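Lobo Wuromine cue review: a solid first upgrade for league players

By Alcides Ospina
November 11, 2025

The Wuromine is the middle cue in Lobo's snooker range, a three-quarter-jointed ash model that costs $252 with a soft sleeve. I bought mine in October and have put 21 sessions on it, most of them at my regular club, plus two league matches on tables I don't know well. Before that I played with a Holex two-piece for seven seasons, so most of my comparisons are with that cue.

Out of the sleeve, the finish is good. The shaft has a light oil on it, no lacquer, and the grain runs straight down to the ferrule with only one small wobble near the joint. The butt is plain dark wood with four splices. The points aren't quite level with each other. One sits lower than the rest, which you notice once and then stop seeing. The joint goes together in a few turns and has stayed tight. I had to retighten the Holex between frames.

The cue feels a little front-heavy at first. I spent the first week overhitting long blues and leaving the white stuck on the side cushion. I moved my grip hand back an inch and that took care of most of it. Players who hold the cue far forward may not have to change anything.

The tip it ships with is poor. It's a hard pressed tip that mushroomed by the third session and wouldn't hold chalk on deep screw shots. I replaced it with a Pesteo medium, and the cue played better right away. Budget for a new tip and the fitting if you don't do your own.
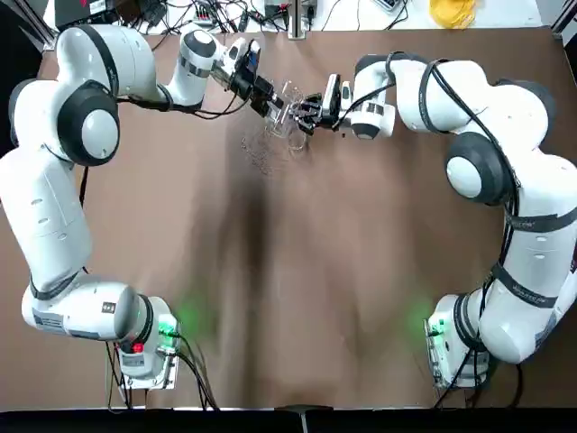
Two white arms over a brown tabletop, grippers together at the clear plastic.

On the table, the Wuromine is best at medium pace. Stun shots come off cleanly and the cue ball goes where I expect it to. Side is where I had to do some relearning. The shaft is stiffer than my old one and throws the white less, so I was missing thin cuts on the thick side when I allowed too much. After ten sessions I had stopped thinking about it. My best break with the cue so far is 61, in practice, and I missed an easy pink to end it.

Power shots are fine but nothing special. There is some buzz in the butt if you hit the white off center, and I feel it most when breaking up the pack from the blue. The extension that Lobo sells for this model screws into the end and adds no rattle. It's a separate purchase, and I think it should be in the box at this price.

The soft sleeve is thin. It will keep chalk dust off the cue in a closet and that's all I would ask of it. I use my old hard case, which fits with a little room to spare at the joint end.

Good: straight shaft, tight joint, predictable at normal pace.
Bad: factory tip, thin sleeve, extension costs extra.

If you play once or twice a week and your current cue came off the club rack, this is a sensible step up. Anyone who already owns a decent ash cue won't gain much from switching. I've kept the Holex as a spare and will play the rest of the league season with the Wuromine.

Rating: 7 out of 10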